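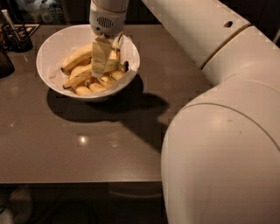
Could the bananas not just go out in their box, Mujić wanted to know when we first put in for this money, and I promised you a proper answer by February. Well, no, they couldn't! The box sat in the corner at Ekow for weeks and people walked straight past it. Since the fruit went into a big white bowl with paper in the bottom, on the table where everyone can see it, we've got through 2527 pieces, and that's bananas alone.

So, where we are. The grant from Wadent was for 11 months of free fruit and we've spent 1056 pounds of it so far, nearly all on the weekly order. Thursday is delivery day and I usually get it set out by ten. 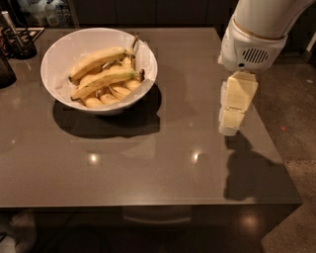 The paper was my idea, I'll admit (it saves scrubbing the bowl, and I change it whenever it starts to look tired). We did try apples as well, but they came back bruised and most of them got left, so I've dropped those from the order.

The one moan I keep getting is that the bananas go speckly by Wednesday. I don't mind them like that, but plenty of people do, so I'd like to split the delivery in two. Valideck have quoted an extra 100 pounds for the second drop, up to the end of the grant. Could you let me know if that's all right? 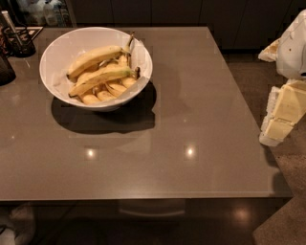

The fruit bowl on its table at Ekow.

I'll send the receipts separately, once I've found the last two.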